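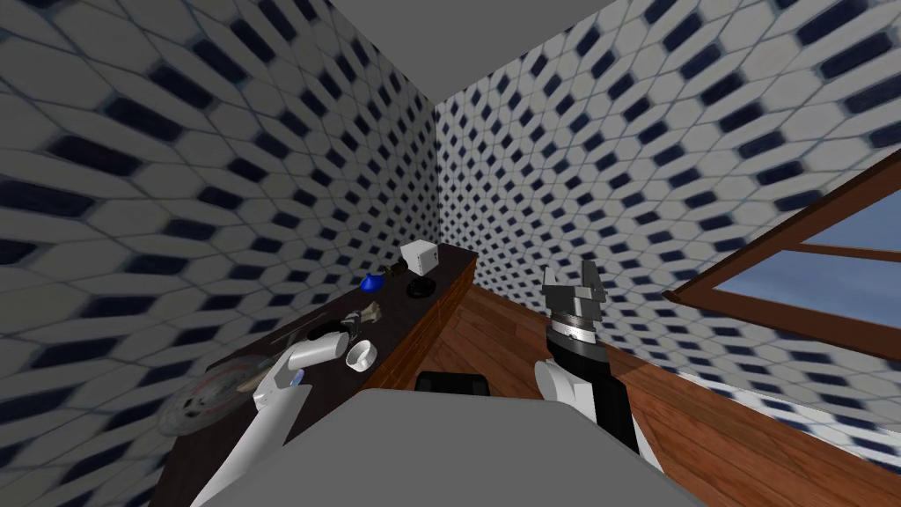

Nahom Ayele would like it known that he didn't choose the tiles. They come out of a texture library, and he's been staring at them since January, which is how long his group at Handosano has been running its clutter study on a simulated two-armed robot. I met him over a video call with his screen shared, and he talked me through it while his coffee went cold. The test room is a pretty simple place when you look at it, a long dark counter down one side with a blue thing, a white cup, a bowl and a few bits of hardware scattered along it, and the robot's own grey body taking up the bottom of the view. "People see it and ask where the clever part is," he told me. "The clever part is the scattering!"

So, the scattering. The group's software, called Panis, lays out the counter again before every trial. Objects get dropped in from a small height and allowed to settle, so they end up tipped over, leaning, or half hidden behind each other. Then the robot is asked for one thing by name and gets 60 seconds to pick it up.

I asked why he'd bother with the dropping when you could just place things neatly. He laughed at me a bit. "We did neat for ages. Everything upright, handles facing the robot. We got gorgeous numbers and I didn't believe any of them."

The numbers he does believe come from 2,463 trials, split between two ways of planning a reach. The older one, Hadgu, looks once, picks a path and commits. The newer one is Girkness (named after a street one of the students lived on, as far as I could gather) and it keeps checking its view on the way in, and it's allowed to change its mind about which side to come from. Both get the same layouts in the same order, so a nasty counter is nasty for everybody.

Nahom's favourite part of the study is something I'd never have thought to measure, and it has to do with the robot getting in its own way. The cameras ride up top with the body, so an arm that reaches out over the counter also covers up a piece of it. In one of the views he had open, the left arm passes right over a grey disc with red markings and hides part of it, while the little white cup further along is still out in plain sight. 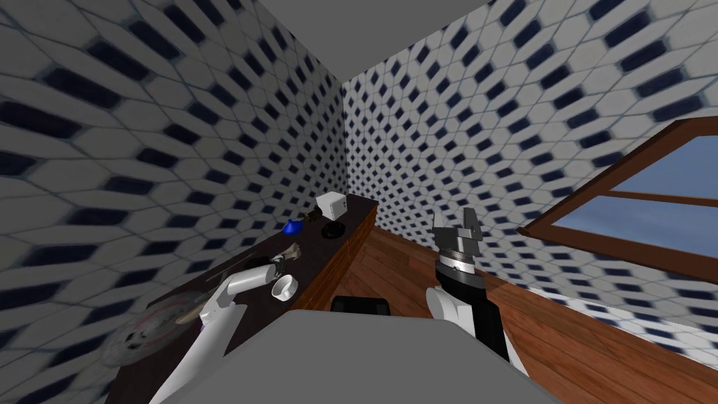 They call this self-blocking, and they score it for every moment of every trial. Hadgu pays no attention to it, and Nahom reckons that explains most of its misses on the near end of the counter. Girkness treats a covered object as one it should stop trusting, and will back the arm off for another look. He pulled up a second view to show me what he meant by near and far: the cup and the brush standing beside it are clear of the arm, and the white box is way off in the corner, but the plate is tucked underneath. "If you asked me for that plate, I'd want to move my elbow first," he said. "That's really the whole paper."

I wanted to know what the other arm was up to, because it was sticking straight up over open floor with its gripper empty. "In this study we only score one arm at a time," he said. "Two-armed picking is next, and I'm a bit scared of it."

Of all the trials, 941 had the target at least partly covered at some point during the reach, and that's the pile where the two planners pull apart. On the rest they're close enough that he wouldn't bet lunch on it. The catch is time. All that second-guessing is slow, and 40 of the Girkness runs hit the limit with the gripper still dithering over the counter. He played me one of those and it was painful, like watching my dad choose a melon.

Does any of it carry over to a real kitchen? He wouldn't say yes. The lighting is too kind, he said, and simulated cups don't have wet handles. The group wants to build a real counter to the same dimensions and run a smaller batch on it, if they can find the bench space. He's hoping for plain white walls.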